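About Stava
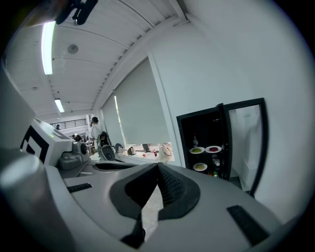 Hand-held gripper with fiducial marker, open refrigerator behind.

Stava writes perception and planning software for manipulators. Shona Tennant runs the planner group; Zdzisław Borkowska maintains calibration and pose tracking. Our regression suite replays 3,170 recorded trajectories against each planner build. Releases ship in December, with patches as needed. Integration support is handled from our Dirnen office.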